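3. Method

We wanted to find out whether match commentary in Czech would bring more international students to home games of the Prilness women's volleyball team. The university has 155 Czech students, and few had been to a game before.

Commentary went out through Jolum, a free audio app, for six home matches. Two of us shared the microphone. A short guide to the rules was posted before each match.

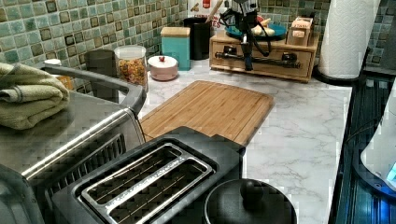

After the last match in March we sent a questionnaire to all 155 students and had 70 per cent of them reply. Listening figures came from the app. The six streams were played 1767 times in total, and the best one passed 700.

4. Results

Most listeners stayed at home. Attendance by Czech students rose only for the final two matches, when tickets were free, so we cannot say the commentary caused it. Several replies asked for slower speech and fewer player statistics.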